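Speaker notes – Self-collision and idle poses in the Drastel motion stack
Rudthorpe controls meetup, 14 September 2022
Slot is 25 minutes plus questions. Slides are numbered in the margin of the deck, not here.

OPENING

Say what the talk covers: how the planner decides where two arms may be when they have no task. Grasp planning is out of scope. If asked, point to the Eltanent talk later in the session.

Idle is a state like any other. It has a goal, constraints and a timeout. Our first version treated it as "hold last joint command", and most of the faults in the log come from that decision.

THE LOG

Put up the table. 3,000 planning requests from the bench robot, all two-arm, all starting from idle. 1,707 were solved on the first attempt. The remainder needed at least one replan. Leave the number up for a moment before going on.

Break down the replans by cause. The largest group is start state in collision. The planner was handed a pose it considered illegal, so it could not plan out of it. The arms were not touching anything. The collision model said they were.

Explain padding. Each link is wrapped in a convex hull and then inflated by a fixed margin. The hull for the wrist housing also has to cover the external cable, which moves with the joint and has no model of its own. We had padded for the worst cable position and applied that padding everywhere.

WHAT WE CHANGED

First change: padding is now a function of joint angle. A lookup table per wrist, 13 entries, linear interpolation between them. We tried a fitted curve and went back to the table. It is easier to check by hand.

Second change: the start state check and the path check no longer share a margin. Start state uses the bare hull. The path has to reach full padding within the first 5 waypoints or it is rejected. Expect a question on this. The answer is that the escape segment runs at reduced speed and is checked at a finer step.

Third change: idle has a target. The Shevchuk branch adds a ready pose with both grippers forward of the torso and a minimum distance between them. The pose is solved as a normal goal, so it is subject to the same checks as everything else.

Do not read the config file aloud. Show the three keys and move on.

PERCEPTION SIDE

The head camera sees the arms whenever they are forward. If the self-filter is off by a few frames, the forearm ends up in the obstacle map and the planner tries to avoid its own arm. Two fixes: timestamp the joint states at the driver, and drop any depth frame without a joint state on both sides of it.

Next slide is the head view. Points to make while it is up: both arms have to be masked, the cable on the left joint housing sits outside the link mesh, and people's feet and floor cables share the view with the grippers. The filter must remove the first two and keep the rest.
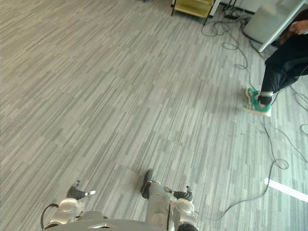 Slide 11. Head view, both grippers forward over the carpet.

Thin cable on the floor is still a weak point. At our voxel size it mostly disappears into the floor plane. The arm planner can live with that. A mobile base could not – say so plainly, someone will ask.

STILL OPEN

Padding tables are measured per robot, by hand. Swapping a wrist means measuring again.

Replan time after a rejected escape segment is too long. Profiling points at the collision checker rebuild, which can be cached.

Questions. Keep the log table on screen. Backup slides have the interpolation code and the timestamp diagram.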